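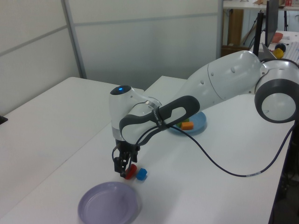 Gripper cable check on the Lolis cell, do this before every block-sorting run. Takes 4 minutes, less once you know it. Jog the arm out over the table and stop it low, fingers down by the blocks. Look at the cable from the wrist – it should be tied along the handle and hang slack going back across the table. If it pulls tight when the wrist turns, cut the tie and give it more.

Next the fingers. Open, close, open. Slow speed first, 200 on the Flolix panel. Any stutter, wipe the linkages with a dry cloth and go again. No oil!

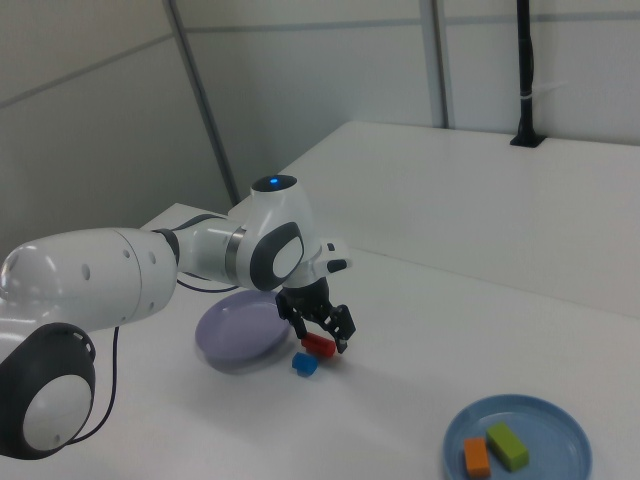 Still stuttering? Power down, reseat the plug at the wrist, power up, wait for the light. Then rerun the homing program (number 206). Dont skip the homing, the grip width will be off and you'll be chasing it all afternoon.

Finger pads get swapped at 4000 cycles. Spares are in the Akpan drawer. Write the count in teh log when you're done – questions to Citlali Salinas.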